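Review: the Rultenholm hand-held gripper, and what to budget if you want two
22 October 2019 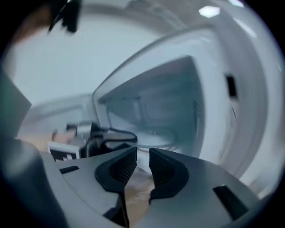
Konrad Chmielewska wanted to know before anything else whether a small lab should buy one good gripper or save up for an arm. Buy the gripper! We spent most of June going back and forth on that and I wish we had ordered sooner.

Our kit came through Arkmont at $177 per unit, and we took 2. For that you get a light gray body and black fingertip pads with a fine mesh pattern on the inner faces, and I love those pads. They hold a mug handle, a spoon, the rim of a plate - all the kitchen stuff we care about. We do most of our recording around a white microwave with a round glass turntable, and reaching into a box like that is a fair test of any tool's size. The body is wide, so plan your approach angle and leave some elbow room on the counter.

Now the money part. Put aside up to $300 for the things that aren't in the box: printed markers, cables, storage, a spare set of pads. Dilruba Barua did our first spreadsheet and left the storage out completely, and that was the line that hurt. Pads should go in as a yearly cost (we swap ours every four months).

Gripes? The manual is thin, and the grip spring is a bit stiff for small hands. Drovulent makes a lighter model that I tried for an afternoon, nice enough, but the pads felt slick on glass and I was happy to get back to ours - really happy.

Four stars out of five, and we're putting another pair in next year's budget.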